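Tips from the Bench: Getting a Home-Built Arm to Work Inside a PC Case

If you have put together a small robot arm in your garage or at a shared shop, you already know the itch. It can pick up a block. It can pick up a block from a slightly different spot. Now what? My answer has been old desktop computers, and I can't recommend them enough! They're full of latches, screws, plugs and tight corners, and most people have one in a closet they'd be glad to see the back of.

I've been doing this on the long bench at Soredcombe, our shared workshop, with a lot of help from Lerato Radebe (wiring) and Kwok-wai Lau (everything that has to be cut or drilled). What follows is a pile of things that worked for us, in no special order.

Start with a donor you don't care about

You will bend something. Pick a machine whose files were copied off long ago, pull the plug, hold the power button down for a few seconds, and leave the power supply's cover shut for good. Nothing in there is worth opening it for. Wear a wrist strap if you hope to reuse any parts.

Lay the case flat if you can. Gravity is then on your side, and a dropped screw lands where you can see it (usually).

Strip it by hand first

Take out the memory sticks and the processor yourself and put them in a bag. Empty slots are terrific practice targets, and an empty socket can't cost you a chip. Leave the graphics card in for the first few sessions. It's a good tall wall to practice steering around, and you'll find out quickly whether your arm knows how wide its own hand is.

Ours did not. The first version of the hand was so chunky at the knuckles that it touched the card before the fingertips got anywhere near the slots. Graça Barreto suggested holding the fingers half closed on the way down and opening them only at the bottom, and that one change saved us a rebuild.

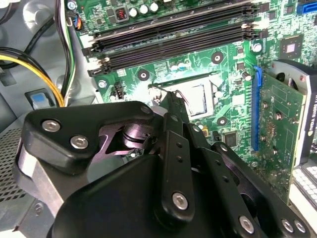

Reaching in over the board, with the memory slots and CPU socket empty and the graphics card still in place.

Mind the wires

Loose cables are the number one headache. A linkage with gaps in it will grab a thin wire like a zipper grabs a shirt. Tie the power bundle back to the case with twist ties or a strip of cloth tape, and check the little fan wires too, as they love to drift into the middle of the board. Run your hand around the path the arm will take before you let the arm take it.

Threadlocker, please!

Small screws in a moving joint back themselves out. I lost 2 of them into a case in one evening and spent longer fishing with a magnet than I had spent building. A tiny dab of the removable kind on each screw does it – the removable kind, mind you, or you'll be cursing me when a finger needs replacing. Keep it off plastic parts. Some of them crack.

Soft tips, slow moves

We wrap the fingertips in a bit of rubber cut from a dishwashing glove. Cheap, grippy, and it spares the board a few scratches. Set your speed far lower than looks sensible for anything below the rim of the case, and keep the stop button where your other hand rests.

Write down every run

Yung-ching Tsao talked me into a plain paper notebook, and I'm hooked. We've logged 567 tries at opening a memory slot clip, and 281 of them went cleanly. Not a score to brag about, but flipping back through the pages showed us that most of the misses came after somebody had bumped the case. So now there are two wood strips screwed to the bench, and the case sits snug between them. Much better!

Light from the side

A lamp straight overhead bounces off bare metal and the socket turns into a white blob on the screen. Move it low and to one side, and tape a sheet of baking parchment over it if it's still too harsh. Kitchen stuff is wonderful in a workshop.

Next up is plugging a memory stick back in, which takes a scary amount of push. Ngan-ling Pan has an idea for a spring-loaded thumb and has already filled a page with sketches. If you've managed it with a home-built hand, tell me what you used for the fingertips – mine keep slipping off the ends of the stick.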